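3.2 Collecting demonstrations by remote control

All demonstrations for the two-can task were recorded in simulation, with an operator driving both arms of the humanoid at once. The operator wears a headset and holds one tracked controller in each hand. Wrist poses are sent to the arms directly, and the trigger on each controller closes the matching hand. We use the Draron interface described by Jaramillo and Camacho, with the smoothing filter turned off — the filter added a delay that operators disliked when the two hands worked close together.

An episode begins with both cans standing on the table and ends when they are side by side on the dark mat. Figure 3 is taken from the overhead view given to the policy.

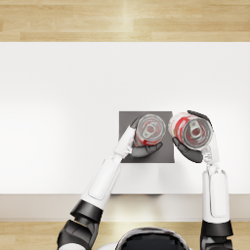 Figure 3. Two-can task in simulation, one can held in each hand over the mat.

Two operators recorded 225 episodes between them. Episodes in which a can was dropped were discarded, but those with a failed first grasp were kept if the operator recovered within the time limit of 3000 steps. Pauses at the start of an episode were trimmed by hand.

The main difficulty lay in the final approach. Operators could judge sideways distance well from above but not height, and several let go of a can too early. We therefore added a short tone when the base of a can touched the mat. Jaramillo's earlier episodes, recorded before this change, are left out of the training set and used only in the comparison in Section 4.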